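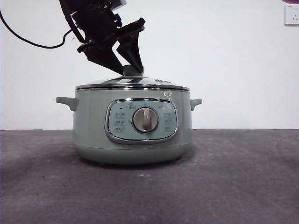
Can a two-finger gripper kit built at home handle ordinary kitchen jobs? Some of them, provided you pick cookware with a decent knob on the lid and you are in no hurry for dinner.

I bought the Stomard kit in March, with my own money, after Marianna Lis talked me out of the Priron. Her argument was that the Priron manual had been translated by someone who disliked the reader. The Stomard manual is 58 pages long and 40 of them are safety warnings, so I'm not sure I came out ahead.

Assembly took me three weekends. The brackets line up and the screws are the right screws, which puts it above the last two kits I've owned. The wrist is another matter. You have to route the cable before you close the housing, and the manual mentions this one step after you close the housing. I have now closed the housing four times.

Once it runs, it runs well. The fingers are wide at the mount and taper to a narrow tip, and I was ready to hate them, but for lids they're good. A short cylindrical knob suits them fine. Flat tab handles do not, and the loop on my old stockpot is hopeless. My glass-lidded electric pot has become the standard test in our shop, mainly on the grounds that I was willing to risk it. Wayne Dobson was asked to bring one of his and suddenly owned no pots.

Closing force is where you'll spend your evenings. The default is set for something like a walnut. Turn it down before you go near glass, then turn it down again. I also glued a thin strip of rubber inside each fingertip on a previous set and it peeled off in a week, so don't bother with craft glue.

The software is fine if you never update it. I updated it. The arm then forgot where home was, and I got to redo the calibration, a routine with the charm of a tax form. Save your settings to a separate file first.

Rated life on the wrist servo is 2,000 cycles. Mine is past 3,000 and has started to make a small complaining noise on the way down, much like me. Pappas sells a replacement that fits with a little filing.

Four stars. I'd take one off for the manual, but I already did.

Updated 9/17/23: the noise is louder. Still four stars.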